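Search this site Enter keywords Go

About Plundley

Plundley is a small repair school above a former shoe shop. We teach grown adults to fix the household things they would otherwise put out on the curb at night and pretend not to recognize in the morning.

Paraschiva Cârstea started the evening classes one January with a box of tools and a firm belief that anybody could rewire a lamp. She has since revised this to "nearly anybody." Danuta Malinowski teaches metalwork and the gentle art of hitting things less hard.
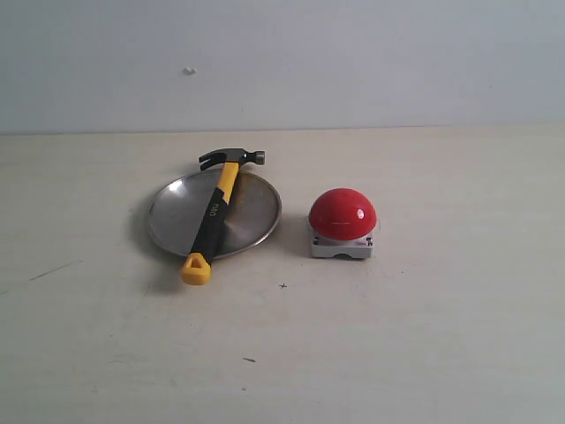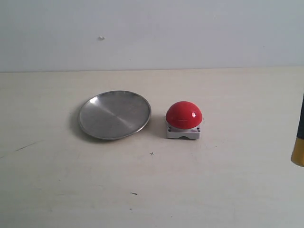 Steel plate and red button, with the hammer in the first picture only.

The beginner course, Esteleo, runs for three evenings. Students spend the first one learning what to call everything, a stage most of them try to skip. Dents come next, and then switches. Callum Haldane handles the switches and would like it known that pressing one 30 times is a single test, done 30 times.

We keep a logbook of every item brought through the door. It stands at 1,054 entries, of which two are the same toaster. Genowefa Jakubowski writes them all up by hand, including the column headed "Owner's theory," and will read you the better ones if you bring her a coffee.

Classes are small and the stairs are steep. Bring your own apron and whatever is broken. For places on the next course, ask for Oliwia Pawłowska at the front desk.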